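Notes on cleaning and siting a benchtop microwave, revised April

Ventilation first. A benchtop unit draws air through slots in the side or base and exhausts it at the rear. Leave 30 mm clear at each side and more behind if the cord bends sharply at the wall. An appliance cupboard is acceptable only where the manual permits it. The Galtico shelf kit gives an internal width of 490 mm, and a mid-sized oven will usually fit with both gaps intact. Measure the oven across the door handle as well as the case.

Do not store tea towels or baking paper on top of the case. Wipe the vent slots with a dry brush every couple of months. Grease collects there faster when the oven sits beside the cooktop.

**Cavity.** Put 250 mL of water and two slices of lemon in a microwave-safe jug, with a wooden stirrer standing in it to limit superheating. Run on high for three minutes and leave the door shut for a further five. Lift the jug out with a dry mitt, then wipe the roof of the cavity before the walls. The roof carries most of the fat. Bicarb paste is suitable for stains on a glass turntable. Keep it off the waveguide cover — the small panel on one side wall, often mica — as it marks easily and a softened cover tears.

**Door.** Open it to the full extent of the hinge and clean the inner face separately, using a cloth wrung out until it no longer drips. Work round the rim and into the corners. Dishwashing liquid is adequate. Cream cleanser scratches the panel, and spray should go on the cloth.
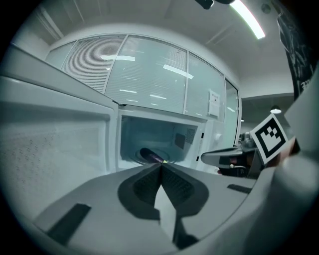 *Microwave door fully open, inner face and viewing panel exposed.*

The dots in the viewing panel are holes in the shielding mesh and will not wipe off. If food has worked in behind the inner panel, leave it there or have the door serviced. Stop using the oven if the door has dropped on its hinge, the latch is loose, or the seal face is chipped or burnt. Door and cabinet repairs are for a licensed technician; the high-voltage capacitor can hold a charge after the plug is pulled.

**Odours.** Fish and burnt popcorn respond to an open dish of bicarb left in the cavity overnight. Remove it before the oven is next used. Vanilla essence in water only masks the smell.

**Turntable.** Let the glass cool before washing. Lift out the roller ring and clear the track beneath it; a single grain of rice is enough to cause knocking. Lilleo replacement rings come in several diameters, so measure the old one across the wheels before ordering.

**Cloths.** Microfibre, washed without fabric softener. Keep one for the cavity and one for the outer case.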